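Power strip with a button for every outlet: does the button cut the power or just the light?

Posted in Home & Workshop > Electrical odds and ends

Radka Petkov
I have inherited a desk, and with the desk came a white power strip with four outlets and four little round buttons, one next to each outlet. No manual, naturally. The previous owner of the desk described it as "the good one," and that is the full extent of the documentation.

Two things I'd like to know. First, do the buttons really switch each outlet separately, or is this a decorative feature for people who like pressing things? Second, the outlets take a two-pin plug or a three-pin plug, and I'd like to run a monitor, a lamp, a phone charger and a small fan heater. My brother-in-law says fine. My brother-in-law also says that about tires. 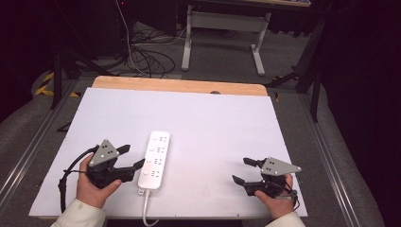
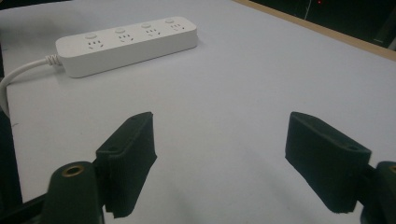
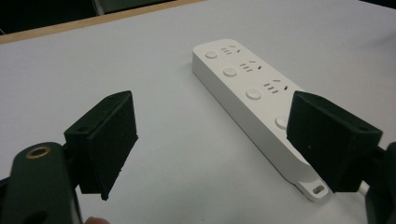

The desk is going against the wall by the window, and the wall outlet is behind a bookcase I would rather not move twice. If I can hang the strip from a screw on the desk leg so much the better, but I don't know if that's what the tab on the end is meant for. It's a Stedeo desk, in case that matters to anyone. I suspect it matters only to Stedeo.

bowen_basement
Normally one button per outlet means one switch per outlet, yes. Easy to check: plug the lamp into the first outlet, turn the lamp on, press the button beside it. Then move the lamp along and do the rest. Takes two minutes and you get to feel like an inspector.

Leave the heater out of it. Heaters go straight into the wall, whatever the family says. The monitor, lamp and charger are small stuff and should be well within what a strip can carry, but turn it over and read the rating on the label before you load it up. If there's no label, or you can't find one, I'd buy a new strip and let the desk keep its secrets.

The slot in the tab is for a screw. Use one with a head that fits the wide part of your patience, meaning try it for size before you drill into the desk. Keep the cord slack at the end where it comes out, and don't pinch it behind the bookcase.

Letotov119
Had one with buttons. Cat worked out the buttons. Went back to the plain kind.

Radka Petkov
Lamp test done on Wednesday: all four buttons do what they should. There is a label underneath, in type suitable for ants, and the three small things come in far below it. The heater has been given its own outlet across the room, where it can think about what it's done. Still looking for a screw that fits the slot.

bowen_basement
Take the strip to the hardware store with you. Unplugged, please.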